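Our House > Rooms > Front Bedroom > Gallery

Rooms Laundry Mending Garden Gallery Contact

Last updated: 2019-10-28

The front bedroom: folding day

I've been promising a bedroom page for ages, so welcome to it! The front room is the one with the big bed, and the big bed is where all the folding in this house gets done. I've tried the kitchen table (crumbs) and the ironing board (far too narrow, everything slides off), and I always end up back upstairs with an armful of washing. I'm starting with the blue cloth, as it's the one people ask me about, and then there are some notes on the room itself further down.

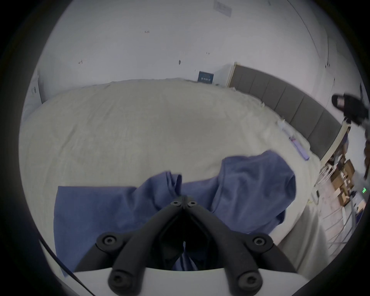 The blue in both of these is the same soft periwinkle, creased in the first and pulled out in a long sagging band over the bed in the second.

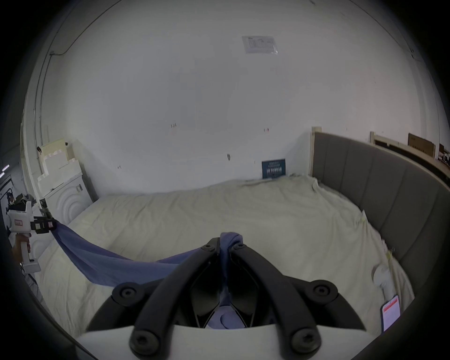 The blue cloth

I bought it in June from Mukisari, a little fabric stall that turns up at our market when it feels like it, and I've been delighted with it ever since. It goes over the chair, over the foot of the bed, over my shoulders when the heating hasn't come on yet - it has even been a picnic cloth once, which I don't recommend, as grass gets everywhere. The colour is somewhere between blue and lilac and I've never managed to match it to anything else I own. I took it along to the paint shop to find a tin that would go with it and came home with two sample pots, one too grey and one so purple I gave it away.

It does crease, I'll say that. I fold it longways first and then in half and in half again, smoothing with the flat of my hand as I go. If I start with the short sides together I get a wonky edge that I can't get rid of without shaking the whole thing out and beginning again. Wash it cool, hang it by the long edge, and don't leave it sitting in a heap overnight like I did last week.

The headboard

Grey, padded, in tall upright panels, and the best thing in the room as far as I'm concerned. It came from Jivik and the colour on the order form was simply 801. I had very nearly gone for 794, which looked identical on my screen, and I only changed my mind when the two little fabric squares arrived in the post and 794 was much browner by daylight. So do send off for the samples!

The seams between the panels collect fluff. I go down each one with the narrow nozzle on the hoover, and for anything stubborn I use an old soft toothbrush. Sitting up against it with a book is lovely, much better than the old metal bedstead, which used to leave stripes on my back.

The cream bedding

I like cream and I've stuck with it through two cats and a great deal of tea. White looked cold in here in the mornings, and patterned covers made me feel the bed was shouting at me. The set I use most is from Þrastardóttir (I practised saying that for a week before ringing them up) and it gets softer every time it's washed. I don't iron it. Life is short and I'd only wrinkle it again by putting the folding on top.

The bed is also where things get put down. Whatever I'm carrying when I come upstairs lands there and has to be moved again before anyone can get in, and I've more or less given up fighting it. I did buy a tray from Wurkora for all the odds and ends, and the tray is now full of buttons.

My folding order, for anyone who asked

Big things first, while there's still space to spread them out. Sheets, then throws and cloths, then towels, then clothes, and socks last of all, when I've lost interest and will happily pair a navy one with a black one. A full load takes me 8 songs on the radio if I don't stop to sing, and more like a whole afternoon if I do.

Towels go in thirds, with the fold facing out of the cupboard, so that I can pull one without bringing down the pile. Pillowcases get tucked inside one of their own set along with the matching sheet. I picked that up from my gran and I still feel smug about it every single time I open the cupboard and find a whole set in one go.

Next on the list is the landing cupboard, which has six shelves and at the moment only one that I'd let anybody see. I'll put it up in the gallery once I've done the other five.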